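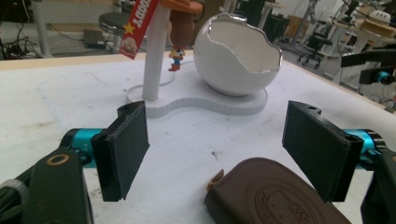 Cleaning and Conditioning a Small Embossed Leather Pouch

Last updated 3 Feb 2025 by Yaroslav Zakharchenko

Embossed leather holds dust and wax in the recessed lines of the design. The method below is for small pouches in smooth, finished leather with a metal zipper. It is not suitable for suede or nubuck.

What you need

Two lint-free cloths
A soft toothbrush, used only for this job
Leather cleaner (I use Sillero, unscented)
Neutral conditioning cream
Cotton swabs
A clean, flat work surface

Clear the work surface first. 

1. Empty the pouch and open the zipper fully. Turn it upside down and tap the base to release grit from the corners.

2. Brush the embossed side dry. Follow the pressed lines of the emblem, including any lettering, with short strokes and no downward pressure.

3. Put a small amount of cleaner on the first cloth. Test it on the back, near the bottom seam, and wait 8 minutes. If color transfers to the cloth, stop.

4. Clean one side at a time in small circles. Do not apply cleaner directly to the emblem. Liquid collects in the recesses and dries to a tide mark.

5. Go over the emblem with a barely damp swab. Change swabs as soon as the tip discolors.

6. Wipe the zipper pull and teeth with a dry swab. Keep cleaner off plated metal.

7. Leave the pouch flat for 24 hours at room temperature, away from radiators and direct sun. Turn it over once.

8. Apply conditioner with the second cloth. A film you can barely see is enough. Wait 40 minutes, then buff.

Cream left in the design

White residue in the pressed lines means too much conditioner was used. Let it dry completely and lift it with the toothbrush. Do not use a pin or toothpick, as either can cut the finish at the edge of the embossing.

Dark leather

On dark brown leather, conditioner often leaves a temporary darker patch. Check the color the next day before adding a second coat. Colored creams are best avoided, as they fill the recesses unevenly and flatten the look of the design.

Storage

Store the pouch unfolded, with the zipper closed and a sheet of plain tissue inside. Plastic bags trap moisture. Repeat steps 1 and 2 monthly, and the full procedure once a year. I do mine in December.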